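Ticket 652 — Second hand for the left arm, budget request
Project: Fulolora
Opened by: Dionysis Stergiou
Date: 22 January 2022
Status: waiting for decision

I open this ticket because we must order before the new budget closes, and I am not sure which way is better.

The problem: the screwdriver task needs one gripper and one multi-fingered hand. We have only one such hand. When it goes for service, the whole station stops. Last time the supplier, Skavico, kept it for 30 days.

What I checked until now:
- Skavico can sell a second hand, same model, delivery in May.
- Denmont offers a parallel gripper like the one on the right arm. It is cheaper, but our programs for the left arm would have to be written again.
- Spare cables are not in any of the 2 offers. I asked for them separately.

The station at work, with the hand on the left arm and the parallel gripper on the right:

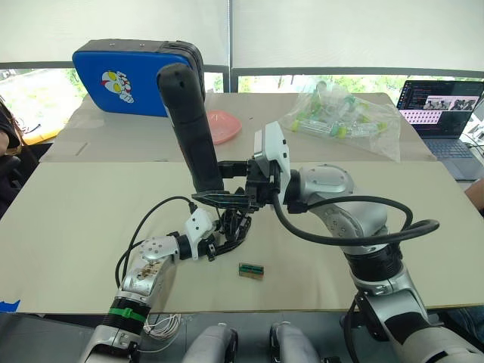
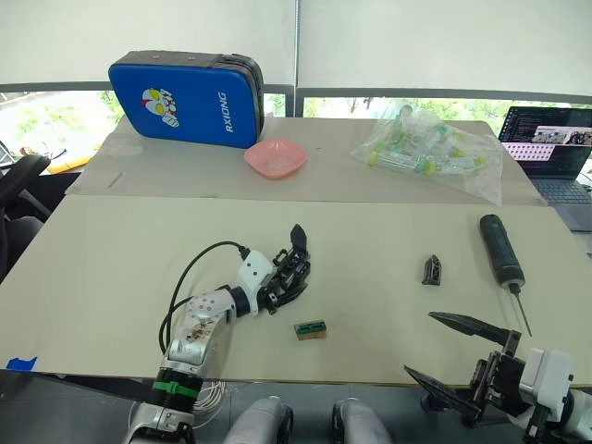
My proposal is to buy the second hand and to pay it from the line "spare parts", not from "new equipment". I need a confirmation that this is allowed.

Reply from Despina Kalogeropoulos:
The line "spare parts" is fine if the hand has the same part number as the old one. Please ask Skavico to write this on the offer. I would also add a service contract now — last year we paid each repair alone and it was expensive. Is the price from Moschos still valid for the cables? If yes, attach it and I will sign both together.

Update, D.S.: Asked Skavico for the corrected offer. Moschos did not answer yet.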